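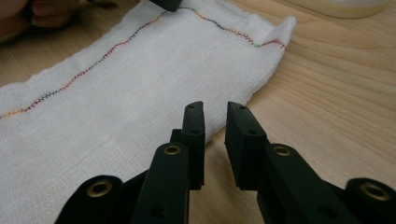

Noseo variegated thread, rainbow, 138 m spool. Review after one roll of gauze and a lot of swearing

Quick one, kids home in an hour.

Bought this for edging. I make muslin-type squares for the baby table at our winter market, plus cheese cloths for anyone who asks, and plain white hems were getting dull. Paid $18 for the spool at Dekmont, thread wall at the back, not the clearance bin. Pricey for one spool. Went in with my eyes open.

Colour first. Gorgeous. Orange into red, then purple, a dark blue, green, yellow, round again. Changes come up fast enough that even a short run of zigzag gets most of them. I've had variegated thread where you sew half a tea towel before anything happens. Not this one. On white it really sings. Tried it on oatmeal linen as well and it went a bit muddy, the yellow basically vanished.

Now the gauze. Loose open weave, you can see the grid of threads in it, see the table through it if the light's right. Awful stuff to sew. Lovely to use. The thread isn't to blame for most of what follows but you should know before you try the same thing.

What went wrong:

Straight stitch, hopeless. Sank between the threads and disappeared. Colour gone.

Wide zigzag, tunnelled. Edge rolled up like a little sausage.

Tight zigzag, a bit in from the edge, good. Sits on top, colour shows, holds the weave together. Line still wanders because gauze wanders. I've stopped minding. If you need dead straight lines use quilting cotton and leave gauze alone.

Tension down a full number from my usual. Fine needle, new. An old one snagged and pulled a ladder right across a square, binned it. Tissue paper underneath for the first few, then got lazy and skipped it, and the machine ate a corner. So, tissue paper.

Going round a fold is where the thread earned its money. Bulky bit, I expected a snap. No snap. Had two breaks on the whole spool and one was me yanking it.

Fuzz: some. Cleaned the bobbin case twice. Grey fluff with coloured specks in it. My usual plain poly doesn't do that so half a mark off.

Wash test. Warm, then hot, then hot again with a bit of soaker becuase someone will. No bleed onto the white that I can find. Red maybe a touch softer than it was. Gauze shrank heaps and crinkled up, stitching didn't, so the hem has gone wavy. Prewash your gauze. I knew that. Didn't do it.

Ironing, low, from the back. Press, don't push, or the whole line skews on you.

Spool itself is annoying. Thread catch on the bottom is too shallow, it lets go and you get a tangle in the drawer. Bit of tape fixed it.

Compared with the Clerora one I had last year: Clerora smoother, cheaper, but long colour changes and the pink bled on me. Wouldn't go back. There's a Noseo pastel too, havent tried it, might in February when the market stuff is out of the way.

Good for: edging, bibs, kids' things, anything white. Skip it for: buttonholes (looked like a mistake), dark fabric, anything where both sides show unless you put it in the bobbin as well, and then you chew through it double speed.

Four out of five. Would be four and a half with a decent spool. Buying another anyway.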